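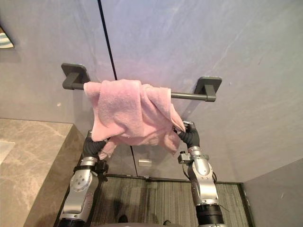
Ngaio Rutherford reckons towels are a far better test than cups, "because a cup stays the same shape while you're thinking about it, and a towel has already changed its mind." She told me that within a minute of my getting through the door at Esadstead, and I've been looking at my own bathroom a bit differently ever since!

I was there for the Plolto results, which went up on the group's page on December 15, 2025. Plolto is a way of teaching a two-armed robot to handle cloth, and the bit that has people talking is how little teaching it seems to need. The usual recipe goes like this: a person steers the arms through a job over and over, every run is recorded, and then a program learns to copy what the person did. It works, more or less, but it eats up hours, and cloth eats up more hours than anything else (no two crumples are alike, so you have to show the robot an awful lot of crumples).

The Plolto people recorded 200 runs of straightening a towel on a bar. Then they trained a second robot program, the ordinary sort, on 500 runs of the same job and set the two against each other. The one with fewer runs came out level on finished towels and ahead on speed, and I did make them say that twice.

So what's the trick? Edvin Björklund took me through it with a tea towel over the back of a chair, and I'll do my best. Each recorded run gets chopped up at the moments when a hand closes on the cloth or lets go of it. Between those moments the program copies the person, same as ever. At the moments themselves it has to stop and make a guess: if I pull from this spot, where will the edge go? It pulls a tiny bit, checks the guess against what the cameras show, and if the two don't agree it lets go and picks another spot. They call this the pinch check. I'd have called it having a little tug first, which is what I do with a fitted sheet.
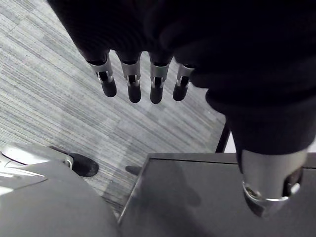 Fingers and thumb of one robotic hand over a dark tabletop.

The check needs a close view as well as a wide one, so the program gets pictures from the wrist and from higher up, and it's allowed to trust one more than the other depending on how far along it is. When they switched the wrist view off, the finished towels dropped to 47 per cent, and Edvin said most of the misses were grabs that closed on nothing at all. With the wrist view back on and the pinch check off, things were better than that but slow, with plenty of second and third goes at the same corner.

I asked what it's bad at, and got a long answer, which I took as a good sign. Thick hems fool it. So does anything folded in on itself, where the edge it can see isn't the edge it wants. It also hasn't a clue about heavy wet cloth yet, and every run in the write-up was done with dry towels. Ngaio would like that put right before anyone starts talking about care homes or hotels. She was quite firm on the hotels!

The other thing worth knowing is that they didn't teach it in a bare room with a bar screwed to a board. The practice area is fitted out along the lines of a small bathroom, with a countertop and a basin, and the team say that made the early results worse. The arms had more to steer round and there was more in view to get confused by. They stuck with it, and Edvin thinks a tidier set-up would have given them nicer numbers and a program that fell over the first time it met a tap.
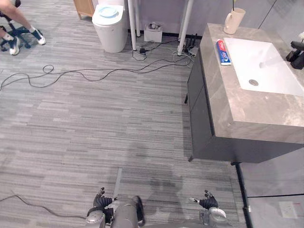 Looking down over both hands, with the vanity and its white basin to the right.

Next up is a version for shirts, paid for by Celleck, who get first look at whatever comes out of it but don't own the method. A separate group at Bogale has asked for the recordings so they can try the pinch check on a different pair of arms, and that's the test I'm most keen to see. A result that only holds on the machine it was born on isn't a lot of use to the rest of us. The recordings go out to anyone who asks from July, along with the notes on where each run was chopped (done by hand, by 2 people, and they did not always agree on what counts as letting go).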